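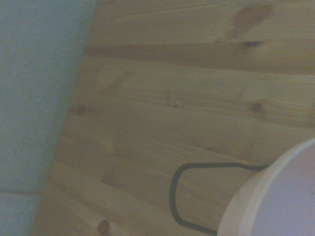

The wrist camera's view: pine, knots and a bucket with its handle down.

Robots have been able to play chess, badly, for a good long while. Asking one to pick up a bucket by its handle is still a fairly rude question, and the Firkton group has spent since December asking it.

The trouble with a wire handle is that it is hardly there. It is thin, it is dark, it flops wherever it likes, and to a depth sensor it is a sort of rumour. Most grasping software gets round this by going for the biggest solid thing it can find and squeezing. With a bucket that means pinching the rim, and a bucket held by the rim is a bucket about to be emptied on somebody's shoes.

Shuk-fan Hsueh's method, which the group calls Kuvix, goes at it from the other end. It doesn't try to build a full model of the object first. It looks for places where a finger could go through or over something, scores them, moves a little closer and looks again. The wrist camera does most of the looking. A second, fixed camera gives the arm some idea of where it is in the room, so that it doesn't become so absorbed in a bucket that it forgets it has an elbow.

The old Boateng method, against which everybody in this corner of the field measures themselves, looks once and commits. There is something to admire in that, but it does go wrong a lot. On the group's set of 34 household objects, with 300 attempts for each method, Kuvix failed on 35. Boateng failed on rather more than twice that, and the write-up is polite enough to put the exact number in an appendix. 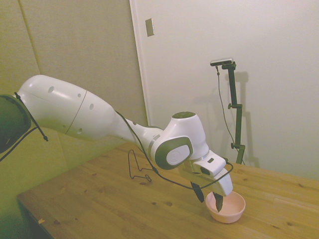

Bowls are the other half of the work, and they have turned out to be the awkward half. A shallow bowl gives you a rim and very little else. The fingers have to straddle the edge, one inside and one out, and close at an angle that doesn't flip the whole thing over. Get it slightly wrong and you have built a tiddlywinks machine. Hsueh says pale bowls are worse than dark ones, as the inside and outside run together in the wrist view once the hand gets close, and the scoring starts to fancy spots in mid-air.

Then there is speed. Looking again takes time, and each fresh look costs the arm roughly 8 seconds while it thinks. Watching it lift a bowl is a bit like watching a relative reverse into a parking space. Hsueh's view is that slow and upright beats quick and on the floor, though she concedes that anyone hoping for help with the washing-up should keep the rubber gloves.

Hiltumeck, who supplied the computing time, would like the pauses cut before they put their name to anything. The group would like more computing time. Talks continue.

The write-up is dated 7 April 2025 and the object list is included, so other labs can find out how they get on with a floppy handle. The next round adds carrier bags, about which Hsueh is already gloomy.

3 comments | 12 shares

More from this issue
Why the warehouse trolleys keep turning left
Drawer-opening: a progress report, of sorts
Letters: in defence of the suction cup

Home | Back issues | Subscribe | Contact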